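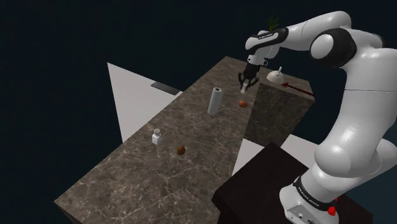
Hidayah Liew
2023-05-08

I moved to Plotton for work and now I learn my third language at the age when my father was already learning to fish. Some notes for other adult learners, maybe they help.

1/ The course at Kedska meets two evenings a week. We are 13 people in the class. I speak perhaps 4 minutes per evening, the rest is listening to other beginners make my mistakes.

2/ So I started to talk to myself while I cook. I name what I do: I cut, I pour, I wait. When I don't know the verb, I write it on paper and look it up after dinner, not before. Otherwise the onions burn.
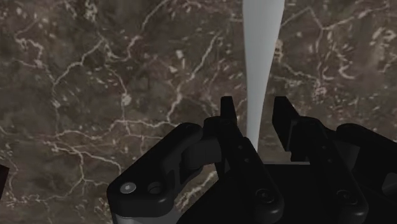

3/ Prepositions are still a disaster. In my language one small word does the work of three here. I stopped learning the rules and began to learn whole phrases, like "on the way to the bus" – it sticks better.

4/ My neighbor Kusuma corrects me only when I ask. I recommend to make this agreement with somebody. If a person corrects every sentence, I become silent very fast.

5/ Radio is too quick for me, but the weather report is good. Same words every morning, same order. In May they talk mostly about rain, so my rain vocabulary is excellent.

6/ I tried flash cards for a month. I remembered the cards and forgot the words when they stood in a real sentence. Maybe I did it wrong, tell me if you have a better method.

7/ The written test is in Prako, I have still to register for it. If anyone took it already, how long was the listening part?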